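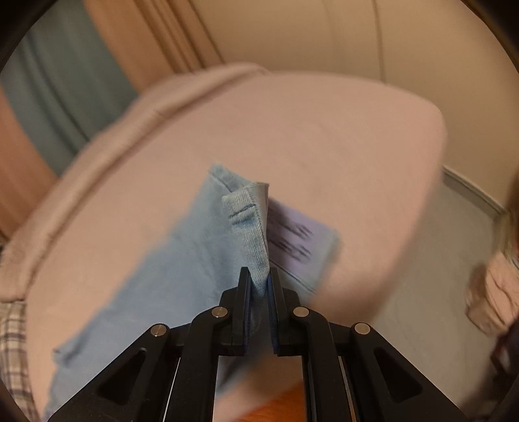
Hammad Tarar objected, early in the afternoon session, that a demonstration to visitors measures the patience of the visitors more than the quality of the grasp, and that any numbers from it should be kept apart from the main results. We accept the second half of the objection. The open day data are reported in this section only and are not pooled with the laboratory trials.

Figure 4. Pinch grasp on a folded corner of a light blue denim garment, with the hand-held gripper. The reverse side of the twill shows where the fabric turns over. A care label lies to the right of the grasp; its print cannot be read at this resolution.

5.2 Open day at the Flemala building

The open day was held in May 2021 in the ground-floor rooms of the Flemala building. Visitors came in small groups and stayed at the garment station for up to 20 minutes. Each group first watched a grasp made by a member of the team with the hand-held gripper. Those who wished to could then take the tool and try one themselves. The Iveck arm was run at a separate station and is treated in Section 5.3.

The task was the one used throughout this paper: find a corner or hem, close the fingers on it, lift, and hold. Visitors were told to choose their own grasp point. They were not told which points the planner prefers, and the ranked list of candidates was hidden on the monitor until the attempt was over. A grasp was scored as held if the fabric stayed between the fingers for 2 seconds after the lift. Attempts in which the visitor used the free hand to arrange the cloth were logged but not scored.

Over the day we logged 1,010 attempts, of which nearly 500 were on denim. The rest were on the knitted and woven garments of the Balow set, described in Section 3.1. We give no success rate per visitor. Groups were not balanced by age, and many people handed the tool to someone else partway through a turn, so the log ties an attempt to a garment and a time but not to a person.

Two patterns in the denim attempts bear on the design of the planner.

First, visitors tended to go for a folded corner when one was in reach. A grasp of this kind is shown in Figure 4. The fingers close on more than one thickness of fabric, and the fold stands up as a small peak between the pads. The planner as described in Section 4 scores such points low. Its depth features were tuned on hems lying flat, and a raised fold is often taken for a wrinkle. In the laboratory this was a minor fault, as the garments were laid out by the same two people in much the same way. At the open day the garments were put down by whoever had just finished, and folded corners were common.

Second, stitching drew attention. Several visitors said they looked for a seam before they looked for an edge, on the grounds that a seam would not slip. We have no measurement that supports or rules this out. The pads were the same for all attempts, and the force log does not separate seam contact from plain fabric contact. A test with marked grasp points would settle it, and the Bukhari fixture could be used for this with small changes to the clamps.

The soft backing under the garment also matters. A finger that misses a thin edge on a hard table slides along the surface. On a blanket it may sink in and close on the backing as well as the garment. We saw this in knitted items more often than in denim, and it was scored as a failed grasp even when the garment came up with the blanket. A reader who prefers to score these cases as held will find them flagged in the log.

Motion blur was a further problem. The wrist view is sharp near the fingers in most clips but can be poor toward the sides when the tool is moving, and people new to the tool move it quickly. Care labels and other small printed parts could seldom be used as landmarks. In the laboratory trials of April the operators had learned to pause before closing, and blur at the moment of contact was rare. We did not ask visitors to pause. Doing so would have given cleaner video – and a less natural choice of grasp point.

Tarar also asked whether the visitors' grasp points could be used to retrain the ranking stage. We ran a limited version of this, using the scored denim attempts only. The retrained ranker moved folded corners up the list, as expected, and also moved some plain wrinkles up with them. The two cases look alike in a single depth image and differ mainly in whether the cloth has a free edge behind the fold. The ranker used in Section 5.3 is therefore the original one, without the open day data.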